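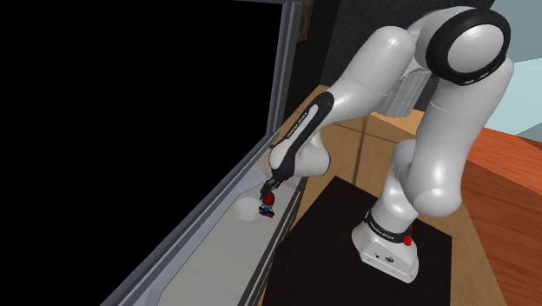 The Long Goodbye of the Junk Drawer

Merle Waaka has moved house with the same drawer four times. She doesn't mean the cabinet it came from, which was left behind in Wisholm along with a husband and a leaking dishwasher. She means the drawer itself, lifted out whole, wrapped in a towel and driven across town on the passenger seat with the belt on.

"It has the keys in it," she says.

Which keys? She gives me the look you'd give a man who asked which air.

I had come to Perkden to write about people who can't throw things out, expecting newspapers to the ceiling. What I found was tidy homes with one lawless drawer apiece. Tien-fu Chiu, a retired bus dispatcher, agreed to tip his onto the kitchen table while I took inventory. We stopped at 67 items, partly for lunch. Among them were three tape measures, all bought because he couldn't find a tape measure.

His daughter-in-law, Xuân Lương, keeps a drawer of her own and defends it on grounds of thrift. Last February she fixed a toilet with a part from it. The part cost two dollars new. She has told the story, by her husband's estimate, 800 times.

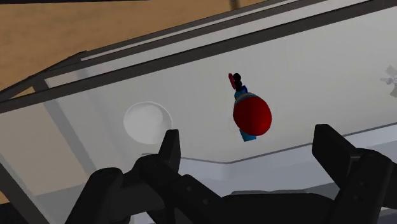 There is money in all this, naturally. Nikau Henare runs a clearing-out service called Sisay, and for $50 an hour he'll stand beside you while you hold up a dead battery and think about your father. He's good at it. He has the patience of a man paid by the hour. His rule is that anything you can't name goes in the bag, and his clients have become very quick at inventing names.

I asked to see his own drawer. He said he didn't have one, and his partner, Manaia Stubbs, laughed so hard in the next room that she had to sit down. He has two.

I went home and opened mine. I found the warranty for a toaster I no longer own and a key I've never seen before. I put the key back.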